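Home | Courses | Handouts | Staff | Contact

Work and Automation, Unit 5
Handout 3: Task transfer at a mixed-goods packing bench
Prepared by Evangelia Rallis. Revised February 17, 2022.

1. Background

The case is the returns and repack department at Plolasach, a firm that resells household goods: books, framed prints, small decorative items. Before the change, the department had 33 employees working at single benches. Each bench worker took an item from the tote, inspected it, wiped it if needed, graded it, wrapped it and placed it in a carton. One person carried the item through all six steps.

In September the firm installed two-arm cells supplied by Etason at 16 of the benches. The cells take over the handling between inspection and wrapping. Grading and wrapping stay with people. The remaining benches were left as they were.

2. Definitions used in this unit

Task: a unit of work with a start state and an end state that can be checked.
Job: the set of tasks assigned to one person over a shift.
Residual task: a task left with a person after the tasks next to it have been moved to a machine.
Intervention: any point where a person stops a cell, moves an item by hand and restarts it.

Keep task and job separate in your written answers. Most of the disagreement in the readings comes from authors who measure one and draw a conclusion about the other.

3. Item classes

Rigid items with flat faces were the first class released to the cells. Thick hardcover books and picture frames both belong to it, but they fail in different ways. A book lying flat gives the fingers little to close on except the edges of the cover, and the cover can open during the lift. A standing frame can be gripped by a side rail, but it tips if contact is made on one side before the other. Glossy surfaces are a further problem, as a bright reflection can hide an edge from the camera.
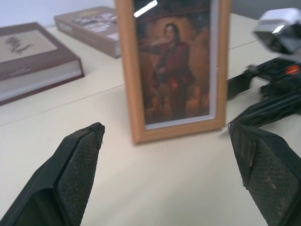
The approach sequence for this class was therefore written with the second arm in a steadying role. One arm makes contact and holds position. The other closes and lifts. Cycle time is longer than with a single arm, and the supplier's first schedule did not allow for it. Stavros Panagiotou, the shift lead, asked for the schedule to be reset after the second week. It was reset in the fifth.

Finger pads wear and have to be checked. Pad inspection was not in the original job description of any bench worker. It is now done at shift start by whoever is assigned to the cell, and it is not counted in the output figures.

4. Intervention log

During the study period the log recorded 3803 interventions. Of these, 900 were coded "item orientation," meaning that the person turned or moved the item and restarted the cell with no other action. The code list was drawn up by Vangelis Stefanou before installation and has no entry for cases where the worker stepped in early to prevent a fault. Workers entered these under "other" or did not enter them.

Consequences for analysis:
- the log understates worker input
- it cannot be used to compare workers with each other
- the "other" category should be read together with the interview notes

5. Changes in the job

Lifting fell. Standing time did not. Workers assigned to a cell reported that attention was harder to sustain than at a manual bench, because the pauses between interventions were too short to start another task and too long to ignore. Spyros Giannakopoulos, who worked both bench types, described the cell shift as "waiting with your hands ready."

Grading was affected indirectly. At a manual bench the worker had felt the item's weight and any looseness at the joints before assigning a grade. At a cell the grade is assigned mainly by eye. Plolasach added a second touch check for frames after complaints about loose corners. Books were not included.

Pay grades were unchanged in the first year. The training record was changed to list cell operation as a separate skill, which affects transfers between departments.

6. For the seminar

Read Ravn, chapters 2 and 4, and the Jendcombe case notes. Ásdís Ravn treats residual tasks as a design outcome; the Jendcombe notes treat them as a temporary stage. Bring one page stating which view fits the Plolasach log better, with reference to section 4. Use the term "intervention" only as defined above.

The table of codes will be handed out in class.

Share (4) | Comments (0)

This site uses cookies to remember your settings. Accept | Manage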